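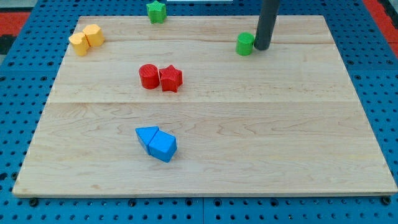
Toy shape blocks on a wooden board. The green block on the board is a cylinder.

Solid Shapes: A Guide for Young Readers
Kiltard Museum of Everyday Things, Education Department

Reading time: 7 minutes

A toy block is a small object, but it can teach a great deal about shape. Builders, bakers and people who make furniture all work with the same shapes that are found in a box of blocks. This guide explains what a solid shape is and how to describe one. It also looks at the wood and the pegboard on which the blocks in our picture are resting.

Flat shapes and solid shapes

A flat shape can be drawn on paper. Circles, squares and triangles are flat shapes. They have length and width, but they have no thickness at all. If you cut a circle out of paper, the paper itself is a little bit thick, but the circle you drew is not.

A solid shape takes up space. You can pick it up and turn it over. Mathematicians sometimes call flat shapes "two-dimensional" and solid shapes "three-dimensional." A dimension is a direction in which something can be measured. A sheet of paper is measured along and across. A block is measured along, across and up.

The words we use

Three words are useful when describing a solid shape.

A face is a flat surface on the outside of the shape. A cube has six faces, and every one of them is a square.

An edge is the line where two surfaces meet. If you run your finger along a cube, you will feel the edges. A cube has 12 of them.

A corner is the point where edges come together. Your teacher may use the word "vertex," which means the same thing. When there is more than one vertex, we say "vertices." A cube has eight.

All about the cylinder

The green block on the board is standing on one end, with its round top facing up. A cylinder has two circles of the same size, one at each end, and a curved surface that goes all the way around between them. There are no corners on a cylinder.

Many things at home are cylinders or very close to it. A can of soup is one. So is the cardboard tube inside a roll of paper towels, although the tube is hollow and open at both ends. A coin is also a cylinder, which surprises many visitors to the museum. It is a very short, wide cylinder. A drinking straw is a very long, narrow one.

A cylinder behaves in different ways depending on how it is placed. Standing on its end, it rests on a flat circle and stays where it is put. Lying on its side, it touches the table only along one thin line, and a small push will set it rolling. Other blocks can be stacked on top of a cylinder that is standing up. Stacking on one that is lying down is much harder.

Why a circle does not look like a circle

Hold a cup straight out in front of you and look at its rim from above. You will see a circle. Now lower the cup until your eyes are nearly level with the rim. The circle seems to be squashed into an oval. The cup has not changed. You are looking at it from a different place.

The same thing happens with a board on a table. The board in the picture is a rectangle, but its left and right sides seem to lean in toward each other at the top. Things that are farther away look smaller, so the far end of the board looks narrower than the near end. Artists call this perspective. A shape with four sides, in which only one pair of sides is parallel, is called a trapezoid. In a picture, a rectangle can look like a trapezoid and still be a rectangle on the table.

Looking at the wood

Wood comes from the trunks and branches of trees. A tree grows a new layer of wood under its bark every year. When the trunk is cut into planks, those layers show up as lines on the surface, and we call them the grain. On this board the lines are fine and wavy, and they run from side to side.

Grain is different in every piece. Two planks from the same tree will not match exactly. Makers study the grain before they cut, as wood is easier to split along its lines than across them.

Look near the middle of the board and you will find a straight line where one plank meets another. A line like this is called a seam or a joint. A very wide plank needs a very wide tree, so large boards are often made by joining narrower planks side by side. Tabletops, doors and kitchen cutting boards are frequently made in this way.

Looking at the pegboard

Under the wooden board is a blue surface covered with small round holes. The holes are set out in rows and columns, and this pattern is called a grid. A surface with many holes is described as "perforated."

A grid of holes is useful because everything is evenly spaced. A hook or a bolt can be put in one place today and moved to another tomorrow, without drilling a new hole. Pegboards are often hung on the walls of garages and workshops to hold tools. In the picture, dark round bolt heads can be seen in front of the board. The head of a bolt is round here, and each hole is round too, so the circle appears again and again in one small area.

Grids also help with counting. Our own wall pegboard in the Gorden Room has 2 panels, and younger visitors often begin by counting every hole one at a time. There is a quicker way. Count the holes in one row, count the number of rows, and multiply. A panel with 20 holes in each row and 10 rows has 200 holes altogether.

Try it yourself: a shape hunt

You will need paper, a pencil and a grown-up's permission to look in the kitchen cupboards.

Fold the paper in half and open it out again. Write "Will roll" at the top of one side and "Will not roll" at the top of the other. Find objects with different shapes and decide where each one belongs. Please leave glass and sharp things where they are.

Test your objects on a large book with one end raised on another book. Place each object at the top and let go gently. Try the cylinders twice - once standing up and once on their sides - and write down what happened each time. If an object slides without turning, it has not rolled.

Try it yourself: make a cylinder

Take one sheet of paper and bring the two short sides together until they overlap a little. Tape them. You now have the curved part of a cylinder, but the ends are missing. Stand it on another piece of paper and draw around it twice to make two circles. Cut them out and tape one to each end.

Now make a second cylinder from the same size of paper, this time bringing the long sides together. It will be taller and thinner than the first. Before you close the ends, ask a grown-up to help you fill each one with dry rice. Many people expect both cylinders to hold the same amount. The shorter, wider one holds more.

Words to remember

Cylinder: a solid shape with two matching circles for its ends and a curved surface between them.
Face: a flat surface on a solid shape.
Grain: the pattern of lines in a piece of wood.
Grid: a pattern of evenly spaced rows and columns.
Perforated: having many small holes.
Perspective: the way things look smaller when they are farther away.
Seam: the line where two pieces have been joined.

Visiting with a class

Schools may reserve the Karaki Block Collection for a supervised session in the Gorden Room. The collection contains 281 wooden blocks, and pupils are welcome to handle all of them. Requests should be made by the class teacher through the Education Department. Sessions in August are kept for families.

Contact the Education Department: 495 Drikance Avenue, Kiltard | © Kiltard Museum of Everyday Things | Back to top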